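Bench notebook, snack counter cell
Conport, Dorkelville site
October 2026

Good morning's work! I came in early to go over the counter layout before the kitchen crew needed the sink, and I'm glad I did, because the sandwich pick is the part I've been wanting to see for weeks. Two arms, one short counter, and the same kinds of things the break room sells on a normal day: sandwiches, skewers, pastries, candy, cold drinks. We kept the fitting-out plain. Cloth on the table, stands where a person would put them, and no special bins made just for the machine. If it can't cope with a wicker basket it has no business in a break room.

Soft things are the fun ones. A bottle forgives a lot, a sandwich forgives almost nothing. The left arm has the job of lifting from the tray, and I've set the close distance by hand for now, a bit wider than the software wanted. The right arm gets the candy stand. 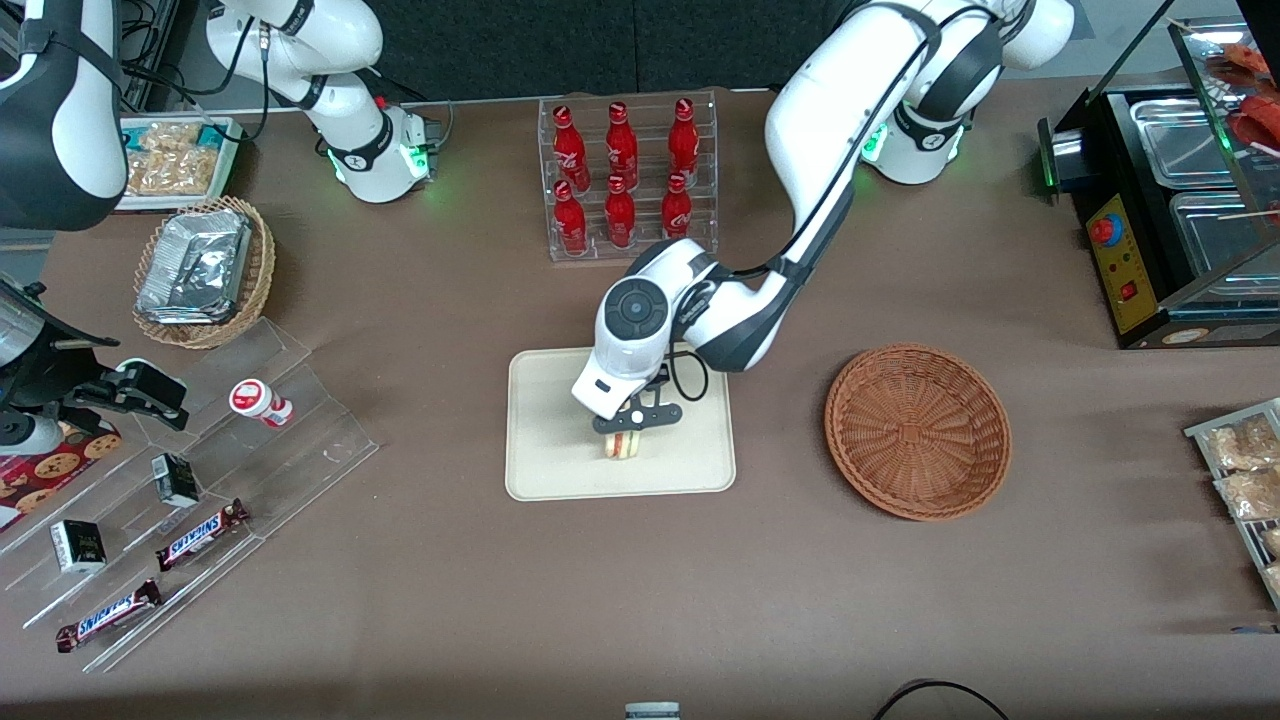 Adebayo Ogunleye wrote in the margin of my printout that the crew doesn't mind the lifting going away, but they do want to keep the talking. At lunch the person at the counter knows who takes no onions and who is on a double shift, and if the counter goes quiet, people will grab their food and leave. He'd like the spot next to the arms kept as a standing place for a person, with a stool. I think he's right and I've put the stool in the floor plan. It costs us a little reach on that side. Fine by me.

What the kitchen people told me they'd happily give up:
- the refill round before the late shift
- standing at the counter for the last stretch when hardly anyone comes
- bending into the low cooler

What they want to keep:
- making the sandwiches
- deciding what goes out
- the lunch hour, all of it

The plan at the moment is 28 hours a week of counter time moved over to prep and to the hot menu, which has been too thin ever since the night shift grew. The Plivham site serves around 400 people over a full day and they asked for more hot food before they asked for anything else. So nobody's hours get cut under this plan, and I want that written down here as well as in the memo, so we can be held to it.

Layout notes. The tiered stand sits at a slant. I tried squaring it to the table edge and went back, since the fingers come in cleaner along the slant and it's easier for a person to grab from too. Small boxes and the Snickers bars share the stand. Would like a lip on the shelves so a bump from a sleeve doesn't shift things. Ask Palacios if they can bend one for us. Also the cookie box is wide compared with everything else, so give it its own grip setting and stop trying to make one setting do it all.
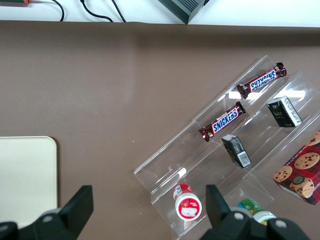

Who fixes it when an item gets dropped during the late shift?

Whoever is on the kitchen rota presses pause, picks the item up, throws it out if it's food, and presses start. They log it on the sheet by the door. They don't need to call us unless the arm won't restart, and the training for this takes one short session.

Damilola Mohammed has 57 lines on that sheet already from the practice runs, and they're wonderful reading. Proper detail, time of day, which item, what it looked like just before. She has started marking the ones where she would have placed the item differently herself, and I'm going to use those first. Best notes I've had from any site!

To do:
- slower approach on the pastry rack
- move pause button to elbow height, the crew asked twice
- print bigger labels for the grip settings
- stool
- second training session, late shift this time, before January
- send Adebayo the new floor plan with the standing spot marked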